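Let the Obituaries Run Long

By Rania Abou Zeid
6 March 2021
4 min read
Print | E-mail this article

My mother read the death notices in the Ernmont paper before she read anything else, standing up, with her coat still on if she'd just come in with it. I used to think this was morbid. I'm older now and I do the same thing (sitting down, I'm glad to say, with toast), and I've come to believe they are the best writing in the paper and that we ought to stop being so mean with the space we give them.

What set me off was helping my friend Sandamali Munshi with the notice for her aunt last August. The paper's basic rate buys you 50 words, and after that you pay by the line. Fifty words! By the time we'd put in the name, the dates, the children and the time of the service at Brastby chapel, there was room for "much loved" and that was the lot. This was a woman who had taught half the town to swim and who once drove to the coast and back in a night to fetch a neighbour's son home.
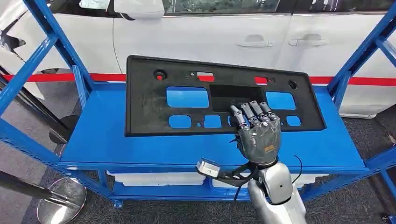

So we paid for more, and Sandamali cried a bit over the cheque, and then we sat at her kitchen table and wrote the thing properly. We put in the swimming. We put in the lemon pickle, and the thirty years on the switchboard, and the feud with her brother over a wardrobe, which the family argued about for a whole evening before they agreed it could stay. I think that evening did them more good than the funeral did, though the funeral was lovely.

I know the other side of it. Paper costs money, and small newspapers are hanging on by their fingernails. A cousin of mine also holds that grief should be private and that a short notice is a dignified one -- he has asked for two lines and I expect he'll get them, if I'm not the one doing the writing. People who want brevity should have it. My quarrel is with brevity that comes off a price list, so that the well-off get a column and everyone else gets a telegram.
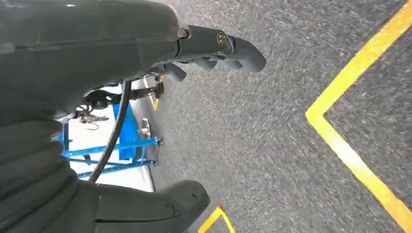 A dark grey robotic arm and hand, the fingers curling over and the thumb set apart below.

Could the paper not give every family a decent length for nothing, even if only on the website, where there's no paper to buy? I've asked, and had a kind letter back about staffing. I mean to ask again.

In the meantime, if the job falls to you, please don't start with the list of relations. Start with what she was like when she came through the door. Ring the old friend whose number is in the back of the address book, and let her talk. Put in the wardrobe, if they'll let you.

Print | E-mail this article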